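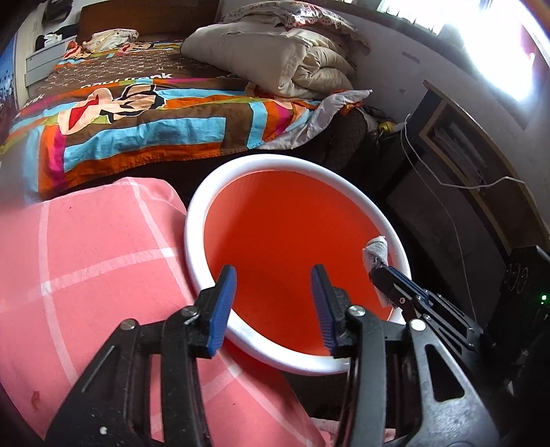
AG Greifen & Lernen, Fachbereich Maschinenbau und Mechatronik – Projektberichte der Studierenden

Plidow: Wie wir einem Roboter das Aufräumen beibringen wollten (und dabei selbst sehr viel aufgeräumt haben)

Als ich mich im Herbst für das Projektmodul eingetragen habe, dachte ich, ich würde das Semester vor einem Roboterarm verbringen. Stattdessen stand ich wochenlang in Schlafzimmern, mit dem Greifer in der Hand, und habe kleine Tücher in Schüsseln gelegt und wieder herausgeholt. Der Arm kam ganz am Ende dran, und ich hätte nicht gedacht, dass mir der Teil davor besser gefällt!

Unser Projekt heißt Plidow, der Greifer heißt Grumo. Wir waren zu dritt: Iveta Štěpánek hat sich um die Mechanik gekümmert, Custódio Valente um das Training und ich um die Aufnahmen, also um alles, was zwischen »der Greifer ist fertig« und »die Daten liegen auf dem Server« passiert. Betreut wurden wir von der AG, die uns zum Glück ziemlich viel Freiheit gelassen hat.

Was Grumo ist

Grumo ist ein Zweibackengreifer zum In-der-Hand-Halten, mit einer Kamera, die auf die Backen schaut. Man führt ihn wie eine zu groß geratene Grillzange, und aufgezeichnet werden Kamerabild, Bewegung und Öffnungsweite. Ganz offen schafft er neun Zentimeter. Die Backen sind schwarz, vorne sitzen blaue Gummipads drauf, und um genau diese Pads hat es bei uns die längsten Diskussionen des ganzen Semesters gegeben.

Ivetas erste Version hatte nämlich glatte Spitzen, direkt aus dem Drucker. Für Bauklötze prima, für Stoff eine Katastrophe: Das Tuch rutschte einfach durch, oder man hat so fest zugedrückt, dass sich die Backen verbogen haben. Danach kam Schaumstoff (zu weich, nach ein paar Tagen platt), dann die Gummipads. Das Blau haben wir genommen, weil es im Kamerabild gut zu finden ist. Custódio wollte Grün und ist bis heute der Meinung, dass Grün besser gewesen wäre.

Die Schrauben an den Gelenken haben sich anfangs dauernd gelockert. Iveta hat dann Schraubensicherung draufgemacht und dabei auch gleich ein Gelenk festgeklebt, das sich eigentlich drehen sollte. Das war an einem Montag, und ich glaube, mehr haben wir an dem Tag nicht geschafft.

Die Aufgabe

Wir haben lange überlegt, was der Roboter am Ende können soll. »Zimmer aufräumen« klingt im Projektantrag toll, ist aber viel zu groß. Also sind wir bei einem kleinen Stück davon gelandet: ein Tuch greifen und in eine runde Plastikschüssel legen, und umgekehrt eines wieder vom Rand nehmen. Die Variante mit dem Rand mochte ich am liebsten, mit dem zerknüllten weißen Tuch, das halb über die Kante hängt. Da muss man überlegen, von welcher Seite man kommt. Fährt man von oben mit beiden Backen drüber, erwischt man gern den Schüsselrand gleich mit und hebt die ganze Schüssel an. Kommt man zu flach, schiebt man den Stoff vor sich her.

Die Schüssel mit dem dicken weißen Rand und der orangeroten Innenseite ist übrigens unser heimlicher Star geworden. Weißes Tuch auf weißem Rand ist für die Bilderkennung gemein, weißes Tuch vor Orange dagegen sehr dankbar, und in derselben Aufnahme hat man oft beides.

Raus aus dem Labor

Zuerst haben wir im Studlow aufgenommen, das ist der Projektraum im Erdgeschoss mit den grauen Tischen. Ging schnell, alles ordentlich, gleichmäßiges Licht. Custódio hat damit ein erstes Modell trainiert, das im Studlow auch richtig gut aussah. Dann haben wir eine bunte Decke danebengelegt und es wusste überhaupt nicht mehr, wo das Tuch ist.

Also mussten echte Zimmer her. Wir haben im Freundeskreis und in der Familie herumgefragt und am Ende in acht Wohnungen aufnehmen dürfen (danke euch allen, auch für den Kuchen!). Und da war dann alles dabei, was im Labor fehlt: Kissen mit Karomuster, zusammengeschobene Bettdecken, Kuscheltiere, Kabel, die irgendwo herunterhängen. Mein Favorit ist der Quilt mit den breiten Streifen in Türkis, Orange, Braun, Magenta und Gelb, dem großen Cartoongesicht und dem »paul frank«-Schriftzug. Wenn man testen will, ob ein Modell sich wirklich für die Schüssel interessiert oder nur für den bunten Fleck im Bild, dann braucht man genau so einen Hintergrund.

Am meisten Ärger hat mir das Licht gemacht. Sobald ein Fenster mit im Bild ist, brennt die Ecke aus und die Automatik regelt alles andere nach. Im Februar war es außerdem ab dem späten Nachmittag schlicht zu dunkel, und mit Deckenlampe sahen die Farben wieder ganz anders aus. Ich habe irgendwann aufgehört, mich darüber zu ärgern, und beides aufgenommen, mit fester Belichtung für die eine Hälfte und mit Automatik für die andere. Custódio war davon erst nicht begeistert, hat es dann aber beim Training als eigene Testgruppe benutzt.

Eine Aufnahme dauert höchstens 20 Sekunden. Das ist wenig, aber wenn man ein paar Stunden lang die gleiche Bewegung macht, merkt man das Handgelenk schon sehr. Wir haben uns deshalb abgewechselt, und das hatte noch einen Nebeneffekt: Iveta greift langsam und sehr gerade, ich komme immer schräg von rechts, Custódio setzt gern zweimal an. Das steckt jetzt alles im Datensatz. Insgesamt sind es fast 2000 Aufnahmen geworden, nach dem Aussortieren.

Beim Aussortieren ging vor allem raus, was beim Tracking verloren gegangen war. Wenn man Grumo zu nah an eine glatte weiße Wand hält, findet die Software keine Punkte mehr und die Bahn springt quer durchs Zimmer. Auf den Kurven sah es aus, als hätte ich den Greifer geworfen. (Habe ich nicht. Einmal fast.)

Am Arm

Die letzten beiden Wochen haben wir dann am richtigen Arm verbracht, mit denselben Backen am Flansch. In der Studlow-Umgebung klappte das Ablegen in der Schüssel meistens, das Abnehmen vom Rand deutlich seltener. Der häufigste Fehler war, dass der Arm zu früh zumacht, ein kleines Stück über dem Stoff. Custódio vermutet eine Verzögerung zwischen Kamera und Öffnungsweite, die wir in den Handaufnahmen nicht sauber herausgerechnet haben. Ich vermute das auch, würde aber gern noch die Pads prüfen, die sind inzwischen ziemlich abgerieben.

In einer Wohnung haben wir den Arm nicht getestet, der ist zu schwer und der Aufbau war uns zu heikel. Das wäre also der nächste Schritt, wenn jemand das Thema übernimmt. Den Abschluss haben wir jedenfalls im Café Leitão gefeiert, und Iveta hat die Servietten mit der Kuchenzange eingesammelt.

Wer Grumo nachbauen will: Druckdateien und Stückliste liegen im Laufwerk der AG, fragt einfach kurz bei Iveta nach. Nehmt bitte die zweite Version des linken Gelenks, die erste ist noch im Ordner und bricht.

Schlagwörter: Projektmodul, Greifer, Lernen aus Demonstrationen, Studierende berichten

14 Mal geteilt | 3 Kommentare

Weitere Berichte aus der AG
Linienfolger im Treppenhaus: ein Zwischenstand
Schraubensicherung, aber richtig – Notizen aus der Werkstatt
Einführung in den Studlow für neue Projektgruppen
Kamerakalibrierung an einem Nachmittag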